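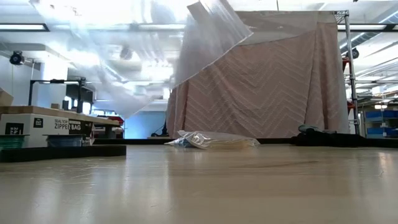 ¿Cada cuánto tiempo hay que cambiar el cartucho del descalcificador Kudo?
El intervalo depende de la dureza del agua de entrada. Con el selector en posición 3 (agua de dureza media), el cartucho trata 2.262 litros. Al alcanzar ese volumen, el indicador de la cabeza pasa a rojo fijo.

5. Sustitución del cartucho

Esta sección se aplica a las cabezas Kudo montadas en instalaciones domésticas con llave de corte propia. Para las cabezas con derivación integrada, consulte el anexo de Ornbridge.

Antes de empezar

Compruebe que el cartucho nuevo lleva la referencia Poselari en la etiqueta y que la junta tórica viene colocada en el cuello. Los cartuchos sin junta no deben montarse.

PRECAUCIÓN: no desenrosque el cartucho con el circuito bajo presión.

Procedimiento

1. Cierre la llave de corte de entrada.
2. Abra el grifo más próximo y espere a que deje de salir agua. Déjelo abierto.
3. Coloque un recipiente debajo de la cabeza.
4. Gire el cartucho en sentido antihorario hasta el tope y tire hacia abajo. No utilice llaves de cadena ni alicates.
5. Limpie el alojamiento con un paño que no suelte fibras. No aplique disolventes.
6. Humedezca la junta tórica con agua limpia - nunca con grasa mineral - e introduzca el cartucho nuevo.
7. Gire en sentido horario hasta que la marca del cartucho coincida con la de la cabeza.

Nota: si las marcas no coinciden, extraiga el cartucho y repita los pasos 6 y 7. Forzar el giro daña las pestañas de la bayoneta.

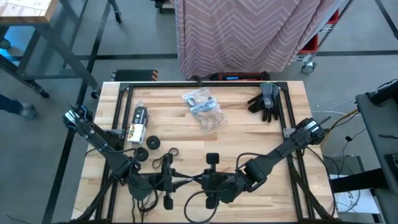 Bogdan Dudek
Documentación técnica, Relside

Purga y puesta en servicio

1. Abra la llave de corte lentamente, un cuarto de vuelta.
2. Deje correr el agua por el grifo abierto durante 5 minutos. El agua puede salir turbia al principio.
3. Abra la llave por completo y cierre el grifo.
4. Revise la unión entre cartucho y cabeza. Si gotea, cierre la entrada, despresurice y compruebe el asiento de la junta.
5. Mantenga pulsado el botón de la cabeza durante 7 segundos. El indicador parpadea en verde y el contador vuelve a cero.

Nota: el contador no se reinicia si la pila está baja. Cambie la pila y repita el paso 5.

Si la instalación permanece parada más de 3 semanas, repita la purga completa antes de consumir agua. No es necesario reiniciar el contador en ese caso.

El cartucho agotado se vacía en posición vertical antes de desecharlo. Consulte las normas locales de residuos.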